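Murkari Asks Households to Part With Their Duplicate Prints

UNDDEN, November – The Murkari Picture Library has opened its annual call for family photographs, and this year it has a modest request: please, fewer sunsets.

The library took in 1,924 prints during last year's call. Of those, 670 showed the sun going down over Undden harbor, an event the library now considers well covered. What it would like are kitchens, bus stops, bad haircuts and the insides of shops that have since become other shops.

Prints may be any size, in color or black and white. Names and dates on the back are welcome, even when relatives disagree about them. Albums should be left whole, including the pages where the glue has won.
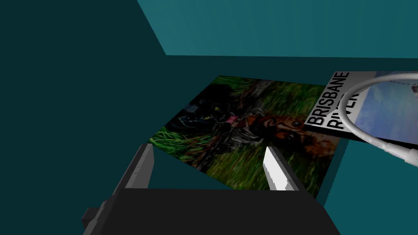

A single print on a teal surface.

Drop-off is at the Grecu Street entrance from 10 a.m. to 5 p.m. Owners receive a paper receipt, which they are asked not to file with the photographs. Loans are returned within 39 days, and gifts are kept for good.

A selection will go on show next spring at Ikton Hall, in the long corridor by the coat racks. Admission is free. The sunsets will have their own wall, near the exit.

Media contact: Press Desk, Murkari Picture Library, Grecu Street, Undden. Preview prints are available on request.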